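Vollelport Interior Floor Care Collection: Data Card

Status of this card: in force. It replaces the shorter note that was included with the first delivery. Users who hold the earlier note should discard it.

1. Purpose

The Vollelport collection documents the everyday care of hard stone floors inside furnished homes. It covers sweeping, the gathering of small articles from the floor, and the sorting of those articles into things to keep and things to discard. It was prepared for readers who study household work, and for those who write or check instructions for cleaning staff.

The collection holds 1133 entries, arranged in 14 groups. Each entry consists of one or more pictures and a short written record. The present card covers the group named Marble Floor, Stair Side.

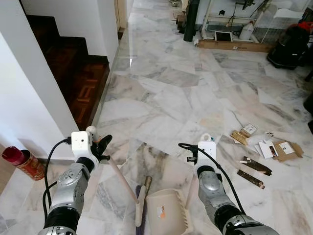 VOLLELPORT, December

2. The room

The floor in this group is polished marble, white and pale gray, with gray veining and faint pinkish-brown streaks. A staircase with dark reddish-brown wooden treads and risers climbs from one side, between white walls. The risers carry inlaid parquet patterns, and for this reason the stairs are treated in the records as a separate surface. No cleaning instruction written for the marble should be applied to the wood.

Polished stone affects the pictures in two ways. Reflections may resemble pale objects or spills, and fine dust is difficult to see against the veining. Annotators were instructed to record dust only when it could be told apart from the stone with confidence. Where it could not, the field was left blank. A blank field therefore does not mean that the floor was clean.

3. Tools

Two tools are listed for the sweeping entries: a broom with a long, pale wooden handle and dark purple-blue bristles, and an off-white to beige dustpan with comb-like teeth along one edge. The teeth are entered under the dustpan and are not given a line of their own. Brushes other than the broom are entered under the general heading "brush," whatever their size.

The written records use "sweep" for movement of the broom across the floor and "collect" for the transfer of material into the dustpan. The two terms are never used for the same step. Earlier drafts used "clean" for both, and a small number of records still contain that word in the remarks field – these will be corrected in the next revision.

4. Articles on the floor

Small articles are recorded before any sweeping record is written. The list of article classes was drawn up by Bakalis, the office responsible for terms and definitions, and contains 7 classes: packaging, cardboard, adhesive goods, personal care, writing goods, toys, and unidentified. An article is placed in one class only.

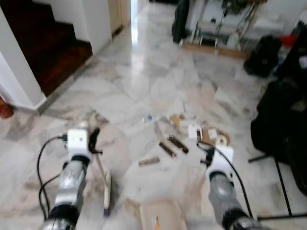 The order of preference matters when an article could belong to more than one class. A box that is known to have held a cosmetic product is entered as packaging if it is empty and as personal care if it is full. If the contents cannot be established, the box is entered as packaging and marked for review. A roll of tape is always entered under adhesive goods, even when it rests on a piece of cardboard, and the cardboard beneath it receives a separate record.

Loose pieces of cardboard are recorded one by one when they can be clearly separated. Fragments lying together may share a record. Annotators should not guess whether several fragments came from the same carton.

The class "unidentified" is an acceptable answer and should be used freely. During the first review, Cullex found that annotators were reluctant to choose it and had assigned small dark or pale articles to "toys" or "writing goods" on weak grounds. The records concerned were returned and completed again. The guidance now states that color and general shape alone are not sufficient for a named class.

5. Keep and discard

Each article carries a field for its proper destination, with the values "keep," "discard," and "ask." The value expresses a judgment about the kind of article and makes no claim about what was later done with it.

Cosmetic tubes and similar items are marked "keep" unless visibly broken. Torn or opened boxes are marked "ask," as owners often retain the outer box for the shade name or for a return. Flat cardboard is marked "discard" if it bears no writing of interest to the household.
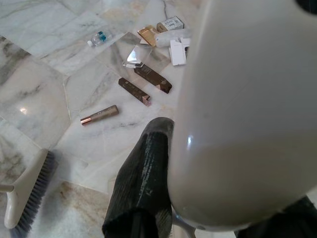

Disagreement between annotators was highest for this field. Where two annotators differed, the entry was passed to a third, whose decision stands. All three values remain in the file so that users may apply a different rule if they prefer.

6. File layout

The written records are supplied as plain text, one file per group, in the folder named Dement. Each line holds the entry number, surface, tool, article class, destination, and remarks. Remarks are limited to 3000 characters and are not translated.

7. Known limits

Rapid movement has left parts of some pictures blurred. Printed text on packaging is often too small to read and has not been transcribed. The group contains no carpeted floors, and its results should not be applied to them.

The collection is unsuitable for judging the quality of a cleaning product or the time needed to clean a room, as neither was recorded.

8. Corrections

Requests for correction should be sent to the Vollelport records desk and should state the group name, the entry number, and the field in question. Accepted corrections are listed in the change file at the next revision.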